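Bench Arms & Small Automation > Kits and Reviews

Clolletik two-arm kit, first impressions (long)

Started by ridgeback_tim, September 2022

ridgeback_tim wrote:

OK so a few of you in the Uradov thread asked me to report back once the Clolletik kit was up and running, and it's up and running, so let's go. I paid for mine out of pocket, no discount, no "review unit."

Quick background for anyone who hasn't seen my earlier posts. I do small-order packing out of a shop in Dudesthorpe. Little boxed goods, mostly, going into bins and totes. I don't need speed. I need something that can do the boring part while I'm on the phone, and that I can fix with a hex key when it breaks at 4 pm.

The kit came in two cartons. Arms are extrusion based, which I love, because I have a drawer full of T-nuts and no patience for proprietary brackets. Assembly took me two evenings, and one of those was mostly me putting a wrist together backwards. The manual is OK up to the wrist and then it kind of gives up on you. Step 20 shows a part that is flipped compared to the one in the bag. I emailed them and got a reply from Antonina Marchuk in support, who sent a corrected page the next morning and was really nice about it. So, points off for the manual, points back for the support.

The software is called Kun and it's the usual teach-and-repeat deal with some smarts on top. You walk the arm through the job a bunch of times and it works out a version of its own. I'll get into that once people start yelling at me.

Ask away!

solder_and_rye wrote:

Thanks for writing this up. Two questions. How stiff is the forearm with something in the gripper? And what's the cable routing like? My last kit ran the cables outside the arm and I snagged one on a bin in the first week, pulled the connector right out of the board.

ridgeback_tim wrote:

Stiffer than I expected. If I lean on the wrist I can see it move, but with the stuff I pick up (light boxes) I don't see any sag I care about.

Cables are outside, sorry. It straps to the extrusion and then there's a loop of slack that goes over to the wrist. You need the loop or the wrist can't turn all the way. I haven't snagged it yet but I've had it brush against things, and I moved my strap back toward the base after the first day, which helped. I'd put a sleeve on it if I were running it near anything sharp.

pell_mell wrote:

I'm going to be the grump. I had the Clolletik for a month and sent it back. Those truss fingers look great in the product video, and they wrap around a tennis ball beautifully, and who is packing tennis balls? On anything flat-sided they bow out in the middle and you end up holding the thing with two thin lines of contact. I dropped so many cartons. The Uradov gripper is uglier and costs more and it simply holds the box.

ridgeback_tim wrote:

Which fingers did you have, the first batch? Mine came with a stiffer set in a separate bag. I tried the soft ones for one afternoon and had the same trouble you're describing, boxes rotating in the grip as soon as the arm lifted. Swapped to the stiff ones and most of that went away. Most! I still get a twist now and then if the grab is too high on the box.

pell_mell wrote:

There was no second bag in mine. So they knew, and they fixed it quietly, and those of us who bought early got to eat it. Great.

solder_and_rye wrote:

To be fair, did you write to them? Tim got a page overnight.

pell_mell wrote:

I wrote to them. I got a refund, which, fine, is a decent outcome. I wanted a working gripper though.

hollis_makes wrote:

Popping in as a Uradov owner so this doesn't turn into a pile-on in either direction. Mine has been rock solid at holding cartons and absolutely miserable at getting into tight places. The fingers are thick. If the boxes are standing next to each other with a small gap, I can't get in there without knocking one over. I ended up making a spacer tray, and then of course somebody has to load the spacer tray, and that somebody is me, so what did I buy a robot for?

Tim, how close together can yours be before it gives up?

ridgeback_tim wrote:

Ha, the spacer tray. I've been there.

I measured this one because I was curious. With the stiff fingers I can go in between two boxes if there's a finger's width plus a hair. Under that it starts nudging the neighbor. Nudging is OK if the box is short and fat. Tall skinny ones tip, and once one is down the arm has no idea what to do with it and just sort of hovers over it looking sad.

It also matters what they're standing on. I started on a bare bench and everything slid. Cloth is way better for me, boxes stay put when they get bumped. The downside is that cloth creases, and a box standing on a crease leans a bit, so I flatten it out with my hand before I start a run.

marrow_lane wrote:

What's the success rate, though? Everybody posts adjectives in these threads and I never see a number.

ridgeback_tim wrote:

Fair! I kept a tally for one job. I ran 133 picks over a few days, same type of box, same bin, and I wrote down every time I had to step in. That was about one in ten. Mostly bad grabs, where it closed too high or a little off to the side. The drop at the other end was a lot more reliable, I had 3 go wrong and all of them were the box landing on the rim.

I know one in ten sounds bad. For a factory it would be awful. For me it means I look over every few minutes, push something back into place, and hit resume.

marrow_lane wrote:

One in ten is terrible, sorry. I'd pack them by hand and be done before your arm warmed up.

hollis_makes wrote:

He said he's on the phone, Marrow. You can't pack by hand on the phone.

marrow_lane wrote:

Headset.

solder_and_rye wrote:

Lol. OK, I want to hear about Kun. Did it take a lot of teaching? That's the part that scares me off. I can turn a wrench all day but I don't want to spend a week puppeteering.

ridgeback_tim wrote:

I did 20 run-throughs for the first job and it was already doing something recognizable. Not good, recognizable. I doubled that and it got decent, and after that I stopped seeing much change. Each run-through takes less than a minute once you're warmed up, so we're talking an afternoon with coffee breaks.

Things I learned the hard way. Don't be too neat! I lined everything up perfectly for my first batch and then it fell apart the moment a box was a little crooked. Second time I shifted the boxes between runs, moved the bin a bit, turned things slightly, and it handled real life so much better. Also don't rush the approach. If you swoop in fast when you're teaching, it swoops in fast too, and that's where your tipped boxes come from.

The setup I've ended up liking is pretty simple. Green cloth over the whole bench, a clear plastic bin with a piece of blue fabric in the bottom so the boxes don't clatter, and the boxes standing up in a row in front of the bin.
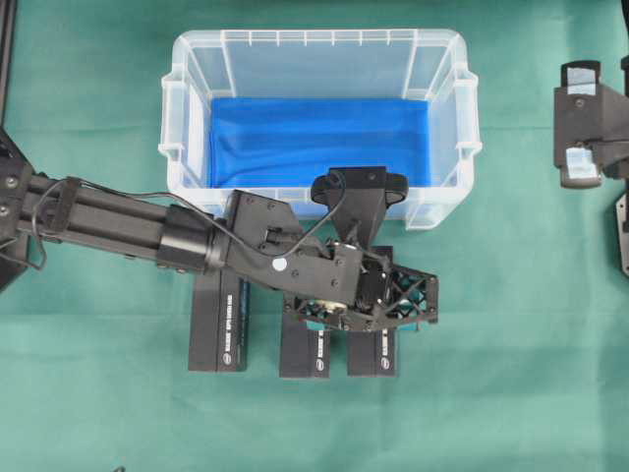 I have both arms mounted but for this job I only teach with one of them at a time, because when I tried to be clever and have them take turns, I got them crossed over each other in my second run and had to hit stop. Kun has a setting that's supposed to keep them out of each other's way. I turned it on and they got so polite that neither one would go anywhere near the bin. If anyone has good numbers for that setting, please post them, I've been guessing.

pell_mell wrote:

OK, I'll soften a little. The polite arms thing happened to me too, and what helped was shrinking the keep-out zone around the wrist and leaving the forearm one alone. The default wrist zone is enormous. I think they sized it for some other gripper.

Still wouldn't buy it again.

ridgeback_tim wrote:

Oh that's super useful, thank you! Trying it tonight.

hollis_makes wrote:

Does the cloth in the bin do anything for the drop, or is it only for the noise? I'm dropping into bare plastic and mine bounce.

ridgeback_tim wrote:

I put it there for the noise but I've kept it for the landing. They tend to lie where they fall, where before they'd skate into the far wall. Just make sure it's spread out fairly flat. I had it bunched up once and the next box rolled off the hump and wedged itself in the corner.

marrow_lane wrote:

What about the rim? You said your misses were on the rim. Why not use a shallower bin?

ridgeback_tim wrote:

I thought about it. The bins are what I've got, and they stack, and my shelves are built for them. What I did instead was go higher on the way over when I was teaching. It costs a second or so per pick. I haven't tallied since, so I'm not going to claim a number, Marrow would come for me.

marrow_lane wrote:

I would.

solder_and_rye wrote:

Last one from me. If you were starting over with the same money, Clolletik or Uradov?

ridgeback_tim wrote:

For my boxes, in my shop, Clolletik again, with the stiff fingers, and I'd ask them before paying whether the second bag is included. If I had heavier cartons with more room between them I'd go with what Hollis has. And if I only had one kind of box and it never changed, I'd probably skip both and build something dumb with a chute.

hollis_makes wrote:

Agree with all that. I'd add that if you're in tight spots you can file down the Uradov finger pads a bit. Voids the warranty. I did it anyway and it bought me some clearance on the left side.

pell_mell wrote:

You filed one side?

hollis_makes wrote:

I ran out of evening. The right one's on the list.

ridgeback_tim wrote:

Update on the keep-out thing. Took the wrist zone down by half like Pell said, and the arms will both go to the bin now. They still pause for a second when they're close to each other but I can live with that. I'll try another proper tally with both arms going and post it in this thread. If anyone wants my Kun settings file, send me a message and I'll pass it along.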